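Ludeck Opens Fabric and Pole Repair Counter in Karkville

KARKVILLE — Ludeck, a repair and resale company for household fabric goods, will open a walk-in counter in the Khalaf Building this May. The counter will take in umbrellas, small shades, banners and other items made of cloth on a rod or pole. Most repairs will be finished within a week.

The service is called Sestine. It began as a mail-in program, and Ludeck repaired 1327 items through it last year. Torn seams were the most common problem, followed by bent rods and missing end caps. Many customers asked for a place where they could bring a long item in by hand, as poles are awkward to box and expensive to ship.
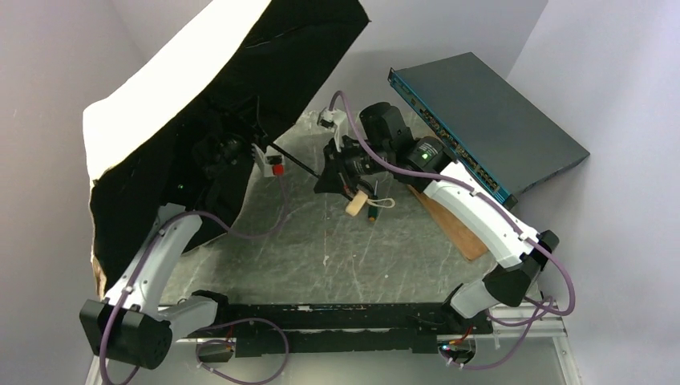

The new counter covers 600 square feet on the ground floor. Items are checked in at the front, tagged, and opened out on a bench so that both sides of the cloth can be looked over. Customers get a written price before any work starts. There is no charge for the check, and items that are not worth fixing can be taken home or left for parts.

Ludeck keeps 1562 used and new parts in stock, including rods, tips, ties and sleeves. Cloth is matched by weight first and by color second. When an exact match cannot be found, the customer is shown a swatch — patches in a close shade are usually the cheapest option.

The company is also changing how finished items are returned. Cloth panels used to be folded flat in a bag, and some came out badly creased. From opening day they will be rolled around the pole and tied in two places. Items with no pole will be rolled on a cardboard tube, which customers may keep.

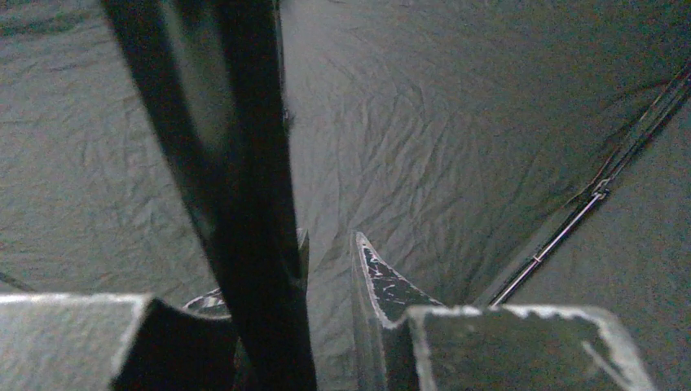 Do creases in the cloth need to be ironed out before an item is brought in?

Leave them as they are. Staff will smooth the cloth at the bench, and a hot iron can damage coated fabric. Please do make sure the item is dry and brush off any loose dirt.

The counter will open at 9 a.m. and close at 5 p.m. on weekdays. Mail-in repairs will continue at the same prices, with the same forms. Prepaid labels bought before the opening remain good.

Simple jobs such as a new tip or tie will be done while the customer waits. Ludeck has set aside 44 such places a day, on a first-come basis, and they cannot be booked ahead. Larger shades should be taken off their stands and left with the stand at home unless the stand also needs work.

A price list will be posted at the counter and mailed to past Sestine customers before opening day.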